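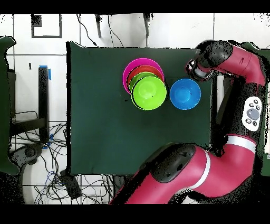
What Is a Market Town?

A market town is a town where people from the surrounding farms and villages come to buy, sell, and get things done. Binddale is a market town. It sits in a wide valley, 6 miles from the larger town of Clustodton.

Why Binddale is where it is

Two roads cross in the middle of Binddale. One follows the Rarell River. The other comes down from the hills. Farmers using either road had to pass through the crossing, so they stopped there to trade. Houses and shops were built near the stalls, and the crossing became a town.

What happens there now

The market opens at 7 in the morning. It has roughly 80 stalls in July and fewer in winter. Most sell fruit, vegetables, cheese, or plants. The town also has a bank, a clinic, a high school, and a bus station. Things like these are called services. A small village usually does not have enough people to keep a bank or a clinic busy, so villagers travel to Binddale to use them.

The area that a town serves is called its hinterland. Binddale's hinterland covers most of the valley.

Words to know

Crossing: a place where roads meet.
Service: something useful that is done for people, such as banking or health care.
Hinterland: the land and villages that depend on a town.

Text by Yevhen Chornovol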